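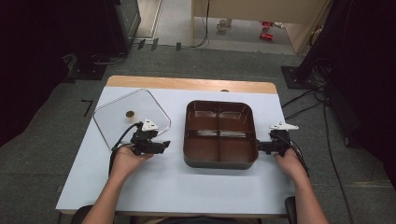
How long does it take for my parcel to get to Dornby?
Three business days from the Ornusora depot if you order before noon. Orders placed after noon go out with the next day's truck, and the truck does not turn around, however nicely you ask.

What does delivery cost?
Orders over $16 ship free within the province. Under that, we charge whatever the courier charges us, shown at checkout before you pay. We have never made a cent on postage and have the spreadsheets to prove it.

Why does my tracking say my parcel is in Nieminen?
Everything goes through Nieminen. It's the regional sorting centre, and parcels bound for the other side of the road in Ornusora will go there and back, a round trip of 602 kilometres. We've raised this with the courier and received a very polite letter.

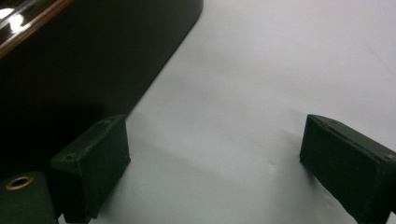
If the status hasn't changed for two days, give it one more and then email us. It usually means a scan was missed somewhere, and the parcel will appear on your porch while the website still insists it's in a cage up north.

Can I pick up in person?
Yes, from the side door on the laneway. Bring your order number. "It's a medium-sized box" has been tried and doesn't narrow things down.

Do you deliver to post office boxes?
Yes, up to 16 kilograms. Anything heavier needs a street address and, ideally, somebody home with a decent back.

I wasn't home. Now what?
The driver leaves a card and takes the parcel to the nearest postal counter, where it's held for 15 days. After that it comes back to us by way of Nieminen, naturally. We'll send it out again, but you'll pay the second postage.

Can I change my address after ordering?
If the order still says Received, yes. Once it says Packed, it belongs to Fluvico, the system that prints our labels, and Fluvico does not take feedback.

My parcel arrived damaged. What do you need from me?
Your order number, a photo of the damage and a photo of the outside of the box, within a week of delivery. Keep the packaging until you hear back – the courier likes to inspect it, and a claim without the box tends to go nowhere. We'll offer a replacement or your money back, your choice.

Do you ship overseas?
Not at the moment. We tried it in April and are still filling in the forms.

Delivery information last updated September 2018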